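Jaltance Desk Items – Data Card

Version 2
Last revised: October 13, 2019
Maintained by: Halina Lis, Witold Brzozowska
Contact for corrections: Kacper Kaczmarczyk

Summary

Jaltance Desk Items is a set of 2,092 still images of small desk and stationery items on a tabletop. It covers tidying: pens going into holders, books being stacked, printed matter laid flat or set aside. Each image has one line of text naming the items on the table and a short activity label. There are 22 activity labels in total, listed in labels.txt.

The set was put together for work on item naming and on the layout of ordinary desks. It contains no audio and no video.

Contents

images/ – all stills, one folder per session
labels.txt – activity labels, one per line
items.csv – item names, with a parent class for each
notes/ – session notes, plain text
CHANGES – differences between versions

Session folders are numbered in the order they were checked, so folder order says nothing about when a session took place. Files inside a folder are in time order.

Item classes

There are 12 parent classes. The ones used most are writing tools, holders, bound books, loose paper and booklets. Covers and cloths have their own class and are always listed last in the text line.

A pen holder is labeled as a holder whether it is full or empty. Its material goes in the second column of items.csv when it can be seen, for example mesh or solid. Pens held together are labeled "bundle of pens" and are given no number. In version 1 some annotators counted them and some did not, and the counts did not agree between two passes over the same image. All pen counts have been removed.

A booklet is anything thin with a printed cover that lies flat. Thick catalogs were the hard case. Lucyna Rutkowska's rule is now applied throughout: if the pages show along an edge but there is no visible spine, use booklet. 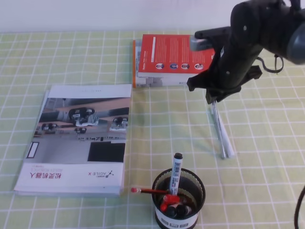 Stacks of books are labeled as one item, with the top book named by cover color. Books lower in the stack are listed only if a spine or edge shows clearly. Titles are not transcribed. Printed text on covers is transcribed only when it is large, in the script in which it is printed, and without translation. Upside-down text is treated the same as upright text. The orientation column records which way the item faces the front of the table: upright, turned, or upside down.

Small labels and printed bands on holders are noted as "band" and are not read.

Surfaces

Patterned cloths are kept in the set on purpose. Grid patterns make it easier to judge by eye where an item sits, but they also produce false edges in some older outlining tools. Users who compare results across surfaces should split on the cloth column in items.csv – the session folders do not separate plain and patterned tables.

Faint shadows are not labeled.

Labeling procedure

Each text line was written by one person and checked by a second. Mwajuma Magesa and Lucyna Rutkowska did most of the first pass; Witold Brzozowska did the check. Disagreements were settled by using the more general word. "Container" is therefore common in the early folders and less common later, after the holder class was added in March.

Activity labels describe the state of the table in one still. "Pens above table" means only that the pens are off the surface. It does not mean that they were later placed in a holder.

Known issues

– Orientation is missing for items in the older folders.
– Silver and light gray are used interchangeably for pens.
– "Catalog" survives in a few text lines where "booklet" is meant. items.csv is correct in these cases.
– Session notes for the Tavgate folders are in Polish.

Related sets

Nimovport uses the same parent classes and can be merged with this set without renaming. The Ziółkowski set does not: its holder class also includes cups and jars. A mapping is given in notes/mapping.txt.

Reporting errors

Send the folder number, the file name and the corrected line to Kacper Kaczmarczyk. Corrections are applied at the next version and recorded in CHANGES.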